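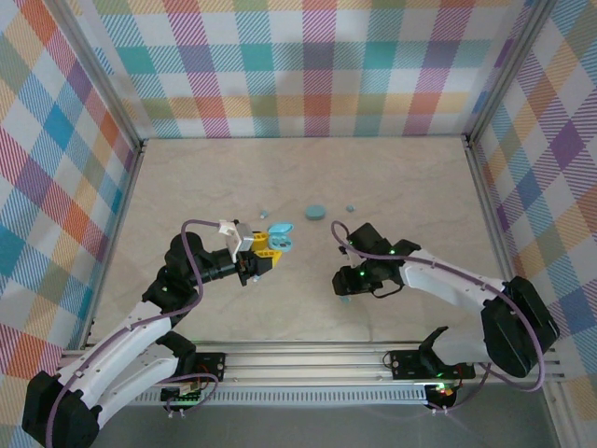
How do I clean a matt pale blue case without making it shiny?

Asked by Villads Hauksdóttir, 9/14/19

I have a small case, light blue with rounded ends, and it lives on a beige marble-patterned table in front of a tartan with every colour in it bar brown. I mention the tartan as my sister says it's the culprit. My theory is hands.

Whichever it is, the blue has gone grey where people pick it up. I tried washing-up liquid on the back and got a shiny patch the size of a thumb, so now it is grey at one end and polished at the other. The Rellov spray in the cupboard says "all surfaces", which I've believed before and paid for with a tray. Is there something gentler, or do I learn to love grey?
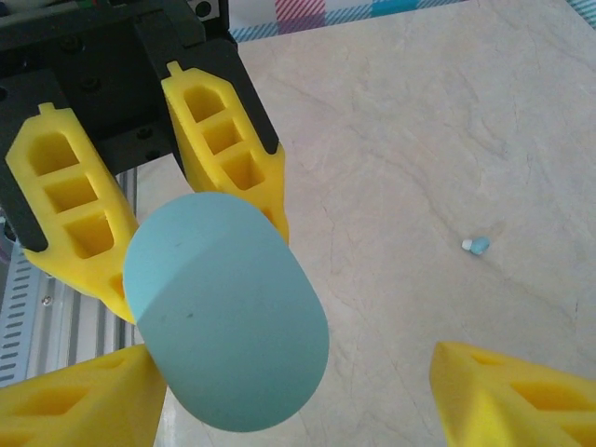

Dagný Overgaard
Shine on a matt finish is usually from rubbing. Lukewarm water, one drop of soap, a soft cloth, and dab. Leave it 15 minutes and dab again. Pat dry and keep water out of any seam. Your shiny patch is probably staying, sorry. Put that end towards the wall. Don't use the Rellov on anything pale.

Stutine
Magic sponge. Done mine loads of times, comes up lovely.

Dagný Overgaard
Those sponges are very fine sandpaper, Stutine. Lovely and glossy, I should think.

Pustelley
To settle the family row, press a damp white hanky on the tartan for 2 minutes. If it comes away pink, your sister wins. Mine cost me a pair of cream cushions in May.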